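About Illska

Illska is a small company that prepares snack tables for offices, schools and meeting rooms. We bring the snacks, the baskets, the trays and the plates, and we show the people of the house how to keep everything in order. Talha Gilani started the company after many years of arranging breaks for other firms. He was tired of paper plates and of biscuits eaten out of the carton.

Today we take care of 341 tables. Most of them are white and quite plain, and we like them so. A basket with a warm color looks good on white, and crumbs are easy to find. 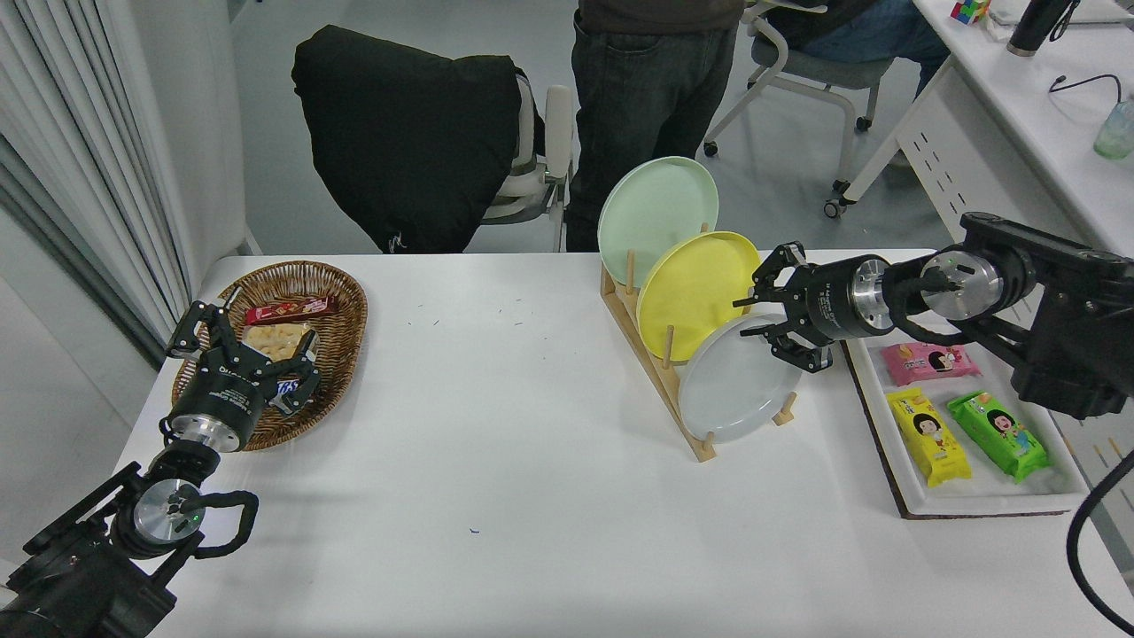 Wicker basket, wooden rack with three plates, and the snack tray at the right.

Our first set has the name Kerkarum. It has one oval basket for the mixed snacks, for example a bag of something puffed and some chocolate, and one rack of light wood for the plates. We prefer that plates stand up. They take less place, and a guest can choose the color without touching the whole pile. In the beginning we used a metal rack, but it made a terrible noise in meetings – we had complaints from two floors.

The second set, Baloch, is for bigger groups and comes with a longer tray. We have delivered 410 of these until now, and in November we always need more.
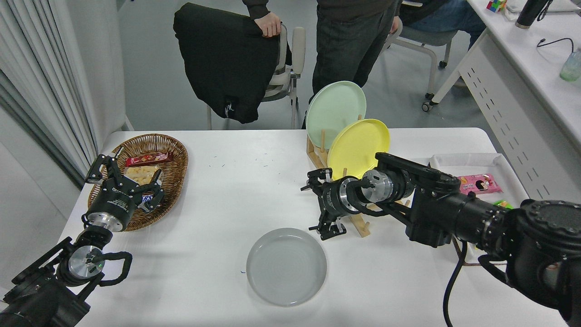
One plate on the table, the yellow and the green in the rack.

Each customer receives a short visit from us at the start. We put the basket at one end, the tray at the other end and the rack between them, so that two persons can serve themselves at the same time. Then we ask the customer to change it as they like. The office of Isetti, our oldest customer, moved everything by the window, and it works very well there.

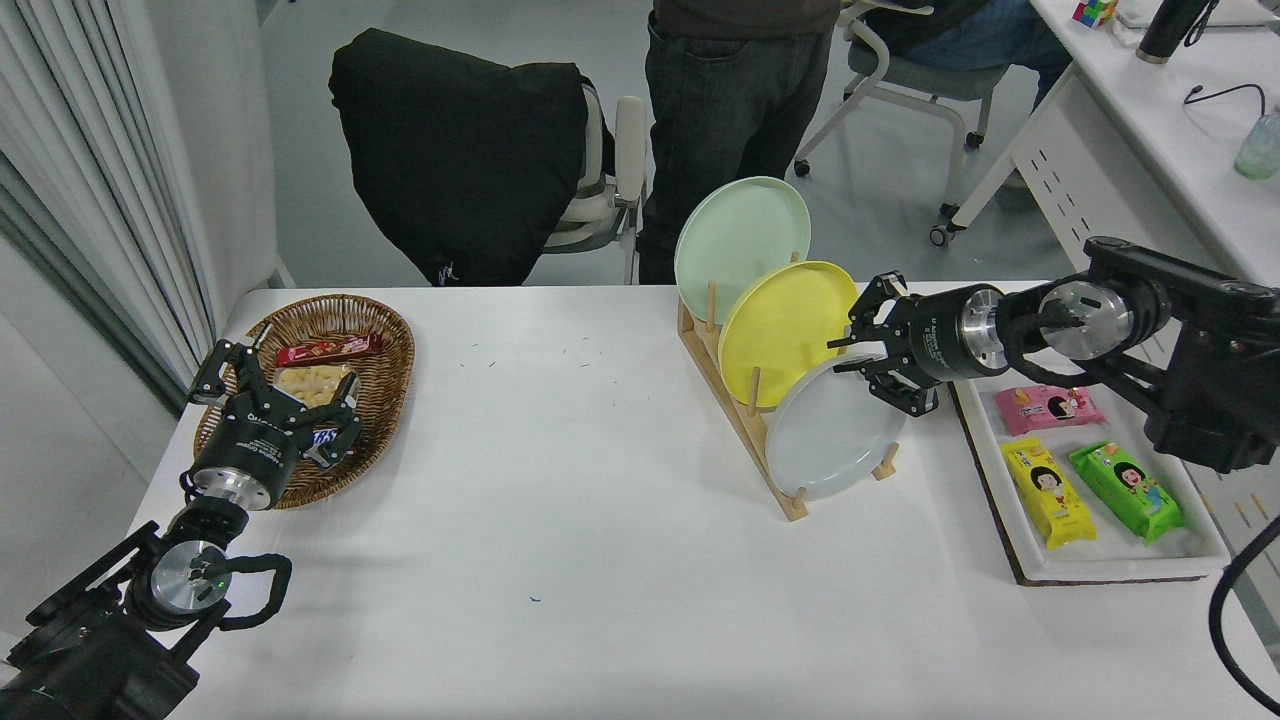
In the tray we like to put the packages with a picture on them, one next to the other, with the front side up. The basket can be more free. We fill it again when the bottom is seen, and our team of 5 takes the orders by telephone every morning until eleven. If you wish to have a table from us, please call or write, and tell us how many people take their break with you.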